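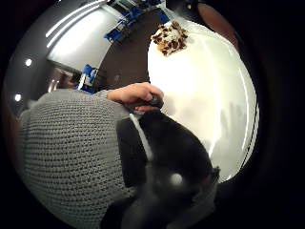 Gray knit beanie, worn indoors.

I own one hat I like. It is a wool beanie from a shop called Jillach, it cost more than my shoes, and for most of January it was lost. I want to talk about what losing a hat does to a person, and then about the lost property office at Trarow station, where I have now spent more time than on some vacations.

The hat went missing on a train. I know this because I got on with warm ears and got off without them. My first plan was to act like a grown-up and let it go. That lasted until I walked home into the wind, at which point I began drafting an email to the railroad with the subject line "Hat."

They wrote back with a form. The form wanted the hat's color, its size, its estimated value and any "distinguishing behavior," which I think was left over from the pet section. I put "none." I was given claim number 441 and told to come in person on a weekday between ten and noon, a window chosen by someone who has never had a job or has an excellent one.

The office is down a corridor behind the Michailidis bakery, so you arrive hungry and smelling butter. Dinesh Pramanik runs the counter. He told me they take in 3,000 items over a winter and that most of them are single gloves. I asked if people come back for a single glove. He said yes, and they always bring the other one as proof.

He put three bins of hats on the counter and went to deal with a man who had lost a trombone. Going through other people's hats is an odd way to spend a morning. You find out how many people own the same black one. You find out that some people write their name inside, like campers, and I used to think this was sad – now I own a laundry marker.

Toys get their own shelf, which I was not ready for. Every one has a paper tag with a date on it, and a few of those dates were not recent.

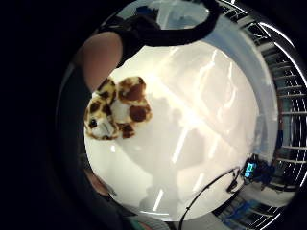
Small, spotted, and lying down on the job.

My hat was in the third bin, under a scarf. I signed for it in two places and paid a storage fee of 13 dollars, so the hat has now cost more than my shoes and a decent lunch. Dinesh said I was lucky, because after the deadline everything goes to the Gorotach auction by the pound.

I bought a roll from Michailidis on the way out and left my umbrella on the counter. The form for that one is shorter. I have put it down as "black, folding," and I go back next week, between ten and noon.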